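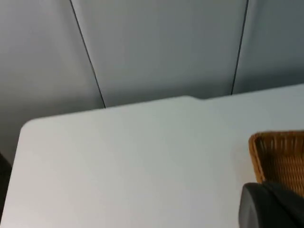 Section 2: Setting up the table and basket

Right, you've got the Vumby table standing and it doesn't rock any more, so now we get to the bit I enjoy – the pack-away basket. I've written this the way I do it at home, so if you've got your own routine from the old Drenex set, carry on with that and skip to step 5.

1. Wipe the tabletop with a damp cloth and let it dry. White shows everything, so I go over mine twice.

2. Take the basket out of its bag and run your fingers around the rim. If you find a loose strand, tuck it back under the braid (please don't pull it, I did that in July and spent the evening regretting it).

3. Put the basket near the middle of the table, where everyone can reach it. Leave clear space on all sides.
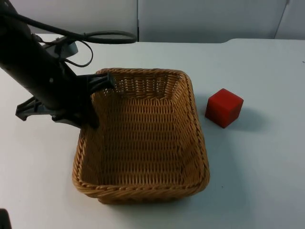
Fig. 2 – Wicker basket on the white tabletop, nothing in it yet.

4. Look inside before you put anything in. Crumbs love the weave! Tip it upside down over the bin and give it a gentle tap.

Caution: don't soak the basket. A dry pastry brush gets into the little gaps in the walls and it's much kinder to the cane or willow or whatever yours is made from.

5. Now add your first block. I always start with a red one, as the colour is easy to spot against the brown, and I set it down flat on the woven floor.
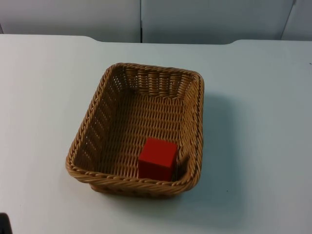

Keep going with the rest after that, biggest ones first, and stop once they're level with the rim. Any higher and they'll roll off when you carry it, and you'll be fishing them out from under the couch like I was.

Note: lift the basket with both hands under the base. The rim feels sturdy, but my neighbour Aishwarya carried hers by one side for a whole summer and it's gone a funny shape.

If you have the Galtent lid, leave it off until Section 5. It goes on differently from what you'd expect and I've given it its own page.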